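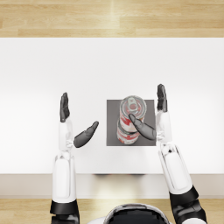
Tins, or why I now own a shelf called The Shelf

My mother kept a cupboard for emergencies, and the emergency she had in mind was evidently one in which the whole street would need peaches. I laughed at this for most of my adult life. Then I moved to a house where the nearest decent shop closes at four on a Saturday, and by the second winter I had become her, only with more chickpeas.

I started by writing it all down, which was a mistake. There is something lowering about seeing your own habits in a column. Butter beans, fine. Sweetcorn, fine. Three tins of pease pudding, which I have never knowingly eaten and which must have come with us in the move, like the spare curtain rail and the key that fits nothing. The oldest thing in the house was a tin of Martinelli plum tomatoes bought, I think, when we still had the blue car. I opened it for the sake of science. It was perfectly good. I had it on toast and felt I'd got away with something.

Youssra Ghoneim, who lives two doors up and reads this blog mainly in order to correct it, has views on tomatoes. She will have Martinelli or she will go without. I bought Goklow once when they were on offer and she looked at the label the way you'd look at a child's drawing of yourself. In my defence, once you've cooked them down with an onion for an hour you could be eating anybody's. She says that is exactly what's wrong with my sauce.

She did at least teach me to rotate. New tins to the back, old ones to the front, and you take from the front. It sounds like nothing. It took me most of a month to stop reaching past the old ones for the shiny ones, and I still do it with pineapple.

The shelf itself is called Brotar, after the flat-pack range it belongs to, and it was meant for books. It bows slightly in the middle. I've put the soup at the ends, over the brackets, and the light stuff in the centre, mostly tuna. My brother-in-law Mortimer Bellamy came for lunch, rested one finger on it and said "Hm", and then wouldn't be drawn. I have slept less well since. He built his own larder out of scaffold boards and it could hold a piano.

We do stack, though. He doesn't approve of that either. Some tins have a rim on top and a narrower base, so one sits into the next with a small, pleasing click, and some are the same at both ends and just balance there on good will. The Pandon kidney beans are the second sort. You learn to shut the door gently.

As for eating the stuff, I set myself a rule in the autumn: one dinner a week entirely from The Shelf, plus an onion. Onions don't count. The first week was chickpeas, tomatoes and the end of a jar of harissa, and was very nice. The second was the same. By the third I was asked, quite politely, whether the rule allowed for anything else, so we had corned beef hash, which used the key, and the key used my thumb. I don't understand how that tin is still legal.

Failures, for the record: spinach (tastes of the tin, and of other tins), new potatoes (like eating a candle), and a curry I made with fruit cocktail after reading about it in a cookbook from a church sale. The cherries had leaked. I don't want to talk about the colour.

The great success was mackerel mashed up with lemon and a lot of pepper on hot toast, which takes as long as the toast takes. I've had it for lunch so often that the cat now turns up when she hears the bread bin.

I had planned to run everything down by December and begin the new year with bare shelves and a clear conscience. Then the shop had peaches at half price. There are twelve in the hall for now, behind the coats, until I can get Mortimer to look at those brackets.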